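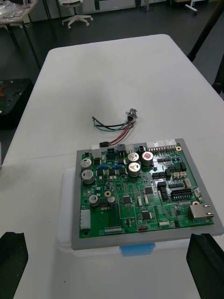

Crédit photo : documentation technique Traklow

4. Mise en place de la carte de commande

Cette section concerne le montage de la carte Jedik dans son cadre support, puis le raccordement des câbles. Elle s'adresse aux installateurs et au personnel de maintenance. Le réglage des paramètres est traité à la section 5.

ATTENTION : coupez l'alimentation générale et attendez 12 minutes avant toute intervention. Les condensateurs électrolytiques, reconnaissables à leur boîtier cylindrique en aluminium, peuvent conserver une charge dangereuse après la mise hors tension.

4.1 Préparation du poste

1. Dégagez une surface plane, propre et bien éclairée. Un plan de travail clair aide à retrouver les vis tombées.
2. Portez un bracelet antistatique relié à la terre.
3. Sortez la carte de son sachet en la tenant par les bords. Ne touchez ni les puces ni les broches.
4. Relevez la référence imprimée sur l'étiquette du sachet et reportez-la sur la fiche d'installation. Les cartes de référence 1 086 et 2 307 ont le même encombrement mais ne sont pas interchangeables.

Remarque : si un condensateur est gonflé ou si une broche est pliée, ne montez pas la carte. Contactez le service après-vente Rendetti avec le numéro de la fiche.

4.2 Pose dans le cadre

1. Posez le cadre gris à plat sur le boîtier blanc. Le bord le plus large du cadre doit se trouver de votre côté.
2. Orientez la carte de façon que la prise RJ45 métallique soit en bas à droite. La rangée de connecteurs se trouve alors sur le bord opposé, avec le connecteur d'alimentation noir vers la gauche.
3. Descendez la carte bien à plat dans le cadre, sans forcer. La bordure du cadre doit rester apparente sur les quatre côtés.
4. Vérifiez que les trous de fixation sont en face des entretoises.
5. Engagez toutes les vis de quelques tours à la main, puis serrez-les en diagonale avec le tournevis fourni. Ne pas utiliser de visseuse.

ATTENTION : un serrage excessif peut fissurer le circuit imprimé au niveau des trous. Arrêtez dès que la tête de vis touche la carte.

4.3 Raccordement

Raccordez les câbles dans l'ordre suivant.

1. Câbles de capteurs, sur les connecteurs blancs à l'extrémité droite de la rangée. Respectez le repère porté par chaque fiche.
2. Nappe du module Berisha, sur le connecteur noir à deux rangées de broches, près du bord droit. Présentez la fiche bien droite et appuyez aux deux extrémités en même temps.
3. Câble réseau, sur la prise RJ45. Un déclic indique que la fiche est verrouillée.
4. Câble d'alimentation, en dernier, sur le connecteur noir multibroche.

Remarque : le connecteur blanc vertical situé en bas à gauche est réservé au diagnostic. Laissez-le libre en fonctionnement normal.

Les câbles ne doivent pas passer au-dessus des condensateurs. Faites-les sortir par les côtés et maintenez-les avec les colliers livrés dans le kit.

4.4 Contrôle avant mise sous tension

1. Tirez légèrement sur chaque câble pour vérifier sa tenue.
2. Recherchez les objets métalliques oubliés sur la carte ou sous le cadre (vis, rondelle, brin de cuivre).
3. Fermez le capot, puis rétablissez l'alimentation.
4. Si l'afficheur de façade indique le code 21, coupez à nouveau le courant, respectez le délai d'attente et reprenez le branchement de la nappe Berisha.

Conservez le sachet antistatique. Il est exigé pour tout retour de carte.

Révision du 26 juin 2023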